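Spent most of May swapping grippers and wrist cameras on a small 3D-printed arm. A few people asked for notes, so I'm posting them as a thread. Long one.

The setup first. Six-joint hobby arm, white printed parts, black bus servos. Two grippers: the stock one that came with the print files, and a set of tapered fingers from Juvstead. Two wrist cameras, which I'll call the narrow one and the wide one. Two controller boards, a Boros and a Dredia.

I didn't pay full price for any of it and I didn't get any of it free either. The Boros board was second hand from Haoran Long, who moved on to bigger arms last year. The rest I bought.

The question I wanted answered was pretty small. I teleoperate this thing to pick up desk objects, record it, and train a policy on the recordings. Which parts make the biggest difference to how often a pick works? I had a guess going in, and it was the camera. The guess was about half right.

Test was the same for every combination. Pen and mug on the table, arm clamped at the front edge. Pick up the pen, put it in the mug. Pen goes down at a different angle each time from a list I printed out, so I couldn't cheat by giving one gripper the easy ones.

160 attempts in total, split evenly over eight combinations. All teleoperated, no policy running. I wanted to know what the hardware could do before blaming the training.

Stock gripper first. It has a wide flat jaw with a ridge down the middle. Good on boxes and blocks. On a pen it's fine if you come in square to the barrel. If you're off by a bit, the pen rolls along the ridge and ends up pointing somewhere else inside the jaw.

That sounds like a small thing until you have to drop the pen in a mug. If it's rotated in the jaw you have to correct with the wrist, and then the camera can't see the tip anymore.

The Juvstead fingers are narrower and rounded at the end. You can get them in beside the pen without bumping it. They touch the table sooner than you expect, though, and the first evening I pushed down too hard and heard the servo complain. I put a soft limit on the wrist pitch after that. 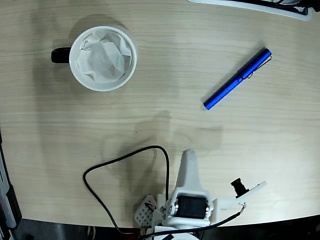
The other thing with narrow fingers is that there's less surface holding the object. With bare plastic, a glossy pen slides when you lift from one end. I tried three coverings: heatshrink, bicycle inner tube, and the thin silicone sheet people sell for baking. Silicone was best and it's what I'd tell you to use. Inner tube grips well but leaves black marks. Heatshrink did nothing I could notice.

Glue for silicone is annoying. Superglue doesn't hold. I ended up with double-sided silicone tape, and it needs replacing when dust gets under the edge.

For the numbers below I ran both grippers with bare plastic, so coverings aren't part of the comparison.

Results by gripper. Each one got 80 attempts over all cameras and controllers. Stock failed 22 times. Juvstead failed 18 times. So yes, a difference, but I wouldn't bet much on it. If I ran the whole thing again it could come out even.

The kinds of failure were different, and that told me more than the totals. Stock mostly failed at the drop, with the pen hitting the rim. Juvstead mostly failed at the lift, with the pen slipping out before it got anywhere.

A lift failure is easier to live with when you're recording. The pen falls back on the table, you open the gripper and go again. When the pen hits the rim it can bounce off and end up on the floor, and then the episode is over.

Cameras. Both mount on the side piece next to the gripper, looking down past the finger. The narrow one has a sharper picture and less distortion. The wide one bends everything at the edges but keeps the fingertip and the target in view for nearly the whole reach.

I expected to like the narrow one. I like sharp pictures. After a week I had taken it off. At the last few centimeters before contact the object leaves the picture, and you're steering from memory. If I'm doing it from memory then the policy has nothing to learn from in those frames.

The wide one also sees more of the desk, so clutter and shadows get in. The arm's own shadow moves over the work area with every reach under my ceiling light. I worried about that for training. So far it hasn't been a problem as long as the light stays the same between sessions. Different time of day with the blinds open, and it gets worse fast.

Fixed exposure on the camera. Please set it. Auto exposure was pumping up and down every time the white finger crossed the middle of the picture, and white plastic on a pale tabletop is already a bad match.

If I were printing again I'd do the fingers in a darker color. Larasati Pillai prints hers in dark gray and her wrist footage is much easier to read than mine. I didn't want to reprint halfway through a comparison.

Cables. The camera cable is the part of this arm I have fixed most often. It's thin, it runs down the side of the arm, and it has to bend whenever the wrist rolls. I lost the video feed 4 times during the test. Every time it was the connector at the camera end, working loose.

What helped was leaving more slack than looks right and tying it down a finger's width from the connector. The tie takes the pull and the connector just sits there. I haven't lost the feed since then.

The power and data cable for the arm I just let lie on the table in a big loop. Tidy routing along the edge looked nicer and snagged on the clamp.

Controllers. I'll keep this one short. The Boros board worked out of the bag. Plug in, servos show up, run calibration. It has screw terminals for power and I prefer those to a barrel plug on anything that moves.

The Dredia board has a better connector layout and a proper power switch. The software for it wanted a firmware update before it would talk to all six servos, and the updater only ran on my old laptop. Once that was done it was just as good. I couldn't feel any difference in lag between them with my hands on the leader arm.

Failure counts for the two boards were the same within one or two, so I'd pick on price and what you can get shipped. I kept the Boros on the arm and put the Dredia on the leader.

One warning for both: mark your servo IDs on the servos. Paint pen, sticker, whatever you have. I swapped two of them while changing the wrist and spent an evening thinking the calibration was broken.

I also had a Stunex clamp-on base here for a while. It's heavier than the printed base and the arm wobbles less at full reach. But it puts the arm a bit higher, and then my recordings from before didn't match the ones after. If you start with it, fine. I wouldn't add it later unless you're ready to record everything again.

A few people asked about the objects. Use things you already own and keep the same ones. I used one pen for the whole test. A second pen with a rubber grip section was so much easier to hold that it would have made the numbers useless.

For the mug, a tissue stuffed in the bottom stops the pen from rattling around and bouncing back out. I do that for recording sessions. For the counted attempts the mug was empty.

Where I've landed: Juvstead fingers with silicone, wide camera with fixed exposure, Boros board on the arm, original printed base. I'll leave it like this for the summer and record on it.

If you only have money for one change, get the wide camera. The finger swap comes second and it only costs filament if you draw your own. I would leave the controller alone unless yours is giving you trouble.

Things I didn't test: soft fingers, anything with suction, a second camera looking from above. I know the overhead camera is the obvious next step. I need a mount for it that doesn't shake when I lean on the desk.

Haoran asked whether I checked backlash in the gripper servo. I did, badly, with a ruler and a phone. Both grippers use the same servo so it shouldn't favor one of them. If somebody has a better way to measure it on a cheap servo, I'd like to hear it.

Larasati asked for the angle list and the soft limit values. I'll put both in one text file and post it as a reply to this thread once I've cleaned up my notes. The limits are for my arm, so check them against your own calibration before you copy them over.

Next up is training on the new recordings, same task, same pen. I'll post those results separately.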